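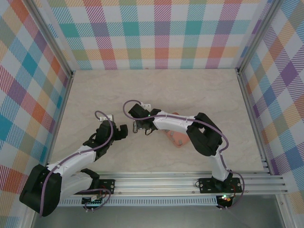
Timari Recipe Cards - README

Hello, and thanks for downloading these. This is a typed-up set of my family's recipe cards plus a good many from friends, saved as one plain spreadsheet and a folder of text files, one file per recipe. I started because my aunt's handwriting was fading and I wanted her lentil soup before it went altogether. Then Bilal Nasrallah lent me two shoeboxes of his mother's cards and it all got a bit out of hand.

What you get

There are 1751 recipes in the spreadsheet. 83 of them are missing something important, usually the oven heat or the amount of flour, and I've marked those with "gap" in the last column. I haven't guessed. If the card says "bake till done" then so does the file.

The columns are title, source, serves, ingredients, method, notes and gap. "Source" is the person whose box the card came from, who isn't always the person who wrote it. Malathi Salian's box has at least three different hands in it and she can only put a name to one.

"Serves" is blank more often than I'd like. Cake recipes almost never say, and Tarek Saliba's pickles are given by the bucket.

How I typed them

I kept the spellings from the cards in the titles (so you'll find "biskits" and two kinds of "shortbred") but tidied them in the ingredients column, otherwise searching for anything is hopeless. Cups and ounces stay as written. I did try turning everything into grams early on and made such a mess of the sponge cakes that I put them all back - if you have the very first version, please bin it!

Crossings-out were the hardest bit. When somebody has struck through "4 eggs" and written "3, small" beside it, I've used the later one and put the old one in notes. Wine stains, shopping lists and phone numbers I left out, apart from one shopping list that turned into a recipe for trifle halfway down.

The marmalades

You'll notice there are far too many marmalades. Lyle Lindgren's grandmother wrote hers out again every winter with tiny changes, and I couldn't bring myself to pick one. They're numbered in the order they sat in the box, and that's all the number means. My own favourite has the lemon pith boiled in a muslin bag, and it sets beautifully if you let it stand overnight before the sugar goes in. The one with whisky I've made once, and would cut the whisky by half.

Rolling and worktops

A lot of the pastry cards say "turn out on to marble" and leave it there. Any smooth, cool surface will do. Dust it lightly, keep the dough moving, and give it a quarter turn after every couple of rolls. Wissam Nimri swears by chilling the rolling pin too, and I've come round to it.

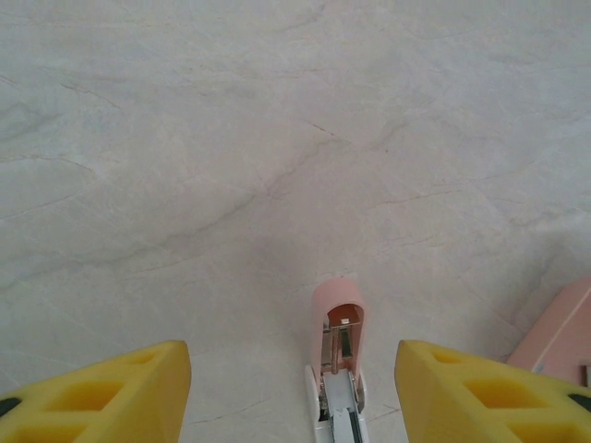 A pale, veined stone-look surface.

Using and sharing

Cook from them, print them, copy them out for your neighbours. Everyone whose box I borrowed has said yes to that. I'd just ask that you leave the source column alone if you pass the files on, as it's the only record of who kept what.

Known problems

Fractions came out oddly in some of the older files, so "1/2" may show up as "12". Twelve teaspoons of salt is a mistake, please don't.

A few puddings appear twice under different names. I've merged the ones I was sure of.

The text files open in anything. The spreadsheet can be slow on an old laptop, so there's a short version with the first 1000 rows as well.

Last changed June 25, 2026: added the rest of Malathi's chutneys and fixed the missing sugar in the plum jam.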